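How to Teach a Two-Arm Robot to Work with a Cardboard Box by Remote Control

Mirkport Workshop Notes, part 8

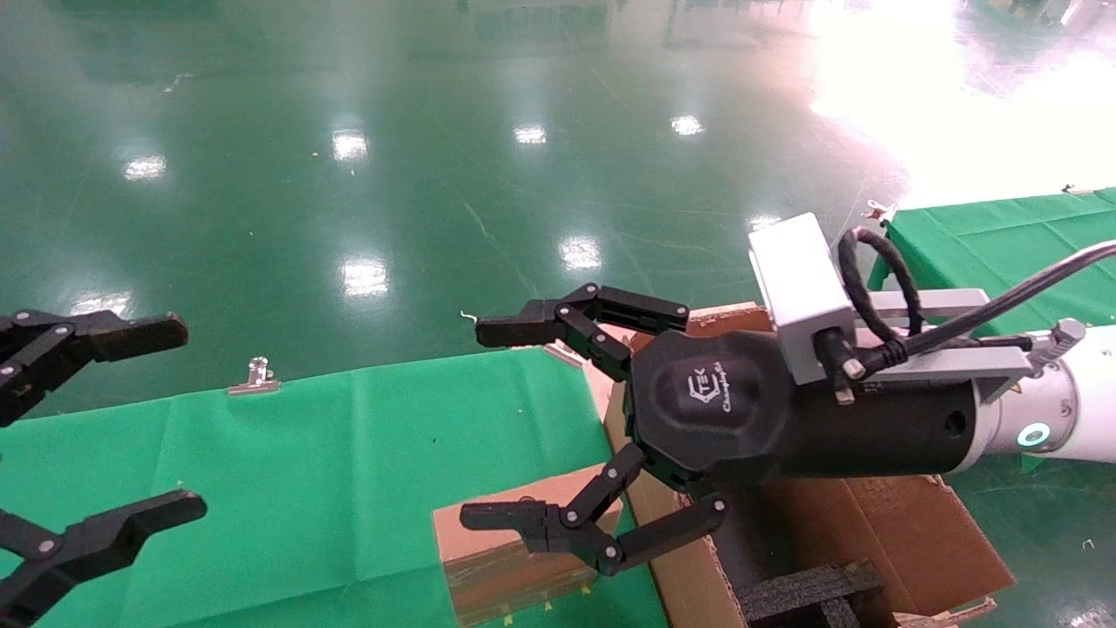 Three-finger gripper over the open box, green cloth on the table.

We use cookies to remember your settings and to count visits. By continuing to read you accept this. Accept / Manage settings

In the previous part we connected the hand controllers to the arms. Now we will record the first real task. I choose a box with open flaps and a foam insert for this, because many people ask me about packing and unpacking, and because a box is more difficult than it looks. Cardboard bends. A flap that was open can come down again when the finger touches it. A wooden block never does this to you.

I suppose that you have two arms with three-finger grippers, a head camera, and the Temeo recorder already installed. If you use another recorder, the names of the buttons will be different but the steps are the same.

What the task is

The robot must take the foam insert out of the box, put it on the table beside the box, and then return both hands to the start position. One hand holds the box by its side wall. The other hand takes the foam. Write this down in one sentence before you record anything, and put the sentence on the wall near the operator. When I did not do it, after one hour I was doing a slightly different task than in the morning, and the recordings could not be mixed.

Prepare the table

1. Cover the table with a cloth of one color and fix it with clips at the edges. Without clips the cloth travels with the box, a little in every episode.
2. Put the clips where the hands do not pass. The far edge is good. A finger can catch a clip on the near edge and pull the whole cloth.
3. Open all flaps of the box by hand and bend each of them back one time.
4. Put the box in reach of both arms. Try it with the arms before you start, do not guess with your eyes.
5. Check the ceiling lights. If you have a shiny floor like ours, the lights make white patches in the camera image. We do not try to remove them, but we do not change the lights in the middle of a set.

Prepare the arms

Look at the cables first. Everything that is mounted on the wrist has a cable, and a cable needs room when the wrist turns. Turn each wrist slowly to both limits and watch that the cable makes a loop and does not become tight. If it becomes tight, give it more length before the first tie.

Then check the screws of the finger joints. Use a small screwdriver and no force. We do it each morning, and again after lunch if the hand has touched the table hard.

Open and close both hands fully from the controller. The three fingers should arrive together. If one is late, do the calibration again (see part 6).

Start position

Bring one hand above the box, with the palm high enough that no finger touches the flaps. Bring the other hand to the opposite side, also in the air. Save this position under a name. Every episode begins here and finishes here.

Please do not start with the fingers already inside the box. It saves you two seconds, and later the robot does not know how to come to the box at all.

Record one episode

1. Press Start and wait one full second without moving.
2. Lower the holding hand to the side wall of the box. Close until the fingers touch the cardboard, then stop. If the wall bends inside, you closed too much.
3. Move the other hand above the foam. Turn the wrist so that two fingers can go on one side and one finger on the other side.
4. Go down straight. Most beginners go down and forward at the same time, and then the lower finger pushes the front flap.
5. Close on the foam slowly. Foam gives way, so the hand will close more than on a hard part. Wait until the motion ends.
6. Lift straight up until the foam is above the flaps. Only then move to the side.
7. Put the foam on the cloth, open the hand, and go up before you go back.
8. Release the box and return both hands to the start position. Wait one second. Press Stop.

Your speed should be calm and almost the same in all episodes. When I am tired I become fast, I do not know why. A break is better.

If you make a mistake

A small mistake which you correct, you can keep. For example, the finger touches a flap, you go up a little, and you try again. This is useful, the robot also will touch flaps and it must learn how to go out of this situation.

A big mistake you must mark as failed: the foam falls on the floor, the box turns over, or you stopped in the middle to think. In Temeo press the second pedal and the episode goes in another folder. Do not delete it, you may want to look at it later.

Reset between episodes

Put both hands in the air and press Pause before you put your own hand on the table. I repeat this to every new operator. The arm is quiet but it is not off.

Put the foam back. Move the box a little and turn it a little, every time in another direction. Change the flaps also: sometimes more open, sometimes less. When the cardboard becomes soft, take a new box. The Hademari boxes we use in Mirkport are thin and must be changed often.

How many episodes

For our set we recorded 1,882 episodes and kept 1,824. The first training was made with only 374 of them, and the robot could already take the foam when the box was in the middle of the table. Near the corners it was weak. We had few recordings there, it was our fault. So it is better to spread the positions from the first day.

One operator can record for up to 8 hours if you count the breaks, but I would not plan it so. The last recordings of a long day were the ones we marked as failed most often.

Check the recordings

At the end of each session open several episodes and play them at normal speed. Look for these things:

- the image stops or jumps while the arm continues
- the gripper value does not change when the fingers close
- the wrist hides the foam from the head camera during the complete grasp
- the start position is different from the saved one

For the third point, try to come with the wrist more from the side. The palm of this type of hand is large and covers much of the box from above. The same problem was in the Mansilla task (part 5), and there we turned the holding hand also.

In the next part we close the flaps again with both hands. You will need the same table and the same start position, so leave the clips where they are.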